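Ticket 413
Subject: Hum on one speaker and cables across the floor, Grandport room
Opened by: Corrado Fontana
Assigned to: Prasert Luangrath
Category: Room equipment / power and audio
Priority: Normal
Status: Closed

Corrado Fontana, 9:10 am
The floor speaker in the Grandport room has a hum again. It starts a few seconds after it is switched on and stays the same whether anything is playing or not. Turning the volume down makes no difference until it is all the way at zero. Also, the cables beside it need sorting. I caught my foot on one yesterday and it pulled a plug halfway out of the strip. I pushed it back in. The hum may have started after that but I can't swear to it.

Prasert Luangrath, 9:42 am
Thanks. Which power strip is it on? There are two in that room, one by the door and one under the table. And does the hum change if you unplug the audio cable at the speaker end and leave the power on?

Corrado Fontana, 10:15 am
Strip by the door. With the audio cable out, the hum stops completely. Put it back in and the hum is there right away. I tried the other input on the speaker and got the same result.

Prasert Luangrath, 10:31 am
Then the speaker itself is probably fine. That points to the cable, or to a ground loop between the two strips. Please leave everything where it is for now and I'll come over after lunch. Don't move the speaker off its place on the grid, the Lallis people laid that tape out and they want it left alone.

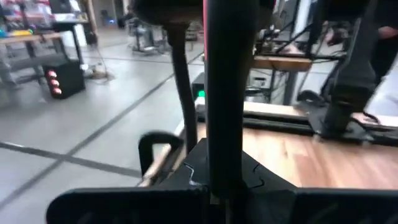
Prasert Luangrath, 2:05 pm
Went through it in this order.

Unplugged the audio cable at both ends and ran the spare from the Meesuk cabinet straight across the room. Hum still there, a little quieter. So the old cable isn't the whole problem.

Moved the speaker's power over to the strip under the table, so that it shares an outlet with the audio source. Hum gone. Moved it back to the door strip and the hum came back. Did this twice to be sure.

Put the old audio cable back with the power on the table strip. No hum, but it crackles when you bend it near the plug. It has a worn spot there. I've cut the end off and thrown it out so it doesn't find its way back into the cabinet.

Corrado Fontana, 2:20 pm
Good. Can the power stay on the table strip? It seems like a lot on one outlet.

Prasert Luangrath, 2:48 pm
Yes. I put the meter on it with everything switched on and it read 227 watts. The strip is rated for 1000, so there is plenty left. Please don't plug a heater into it in the winter.

For the floor: I pulled out every cable that wasn't connected to anything at either end and coiled those separately. The ones in use now run along the wall and are held with hook-and-loop ties. There is one place where the power cord has to cross to the table, and I've ordered a rubber cord cover from Avmont, item 19 on the July order. Until it arrives the cord is taped down flat. Use the cloth tape if it lifts. The shiny packing tape leaves glue on the concrete and it's a pain to get off.

Corrado Fontana, 4:30 pm
Ran it for an hour with music and then an hour with nothing playing. No hum. Fine to close once the cover is in.

Prasert Luangrath, 11:20 am
Cord cover arrived and is down. It was a bit long so I trimmed it at the table end. New audio cable is labeled at both ends and there is another spare in the Meesuk cabinet, second shelf. Closing.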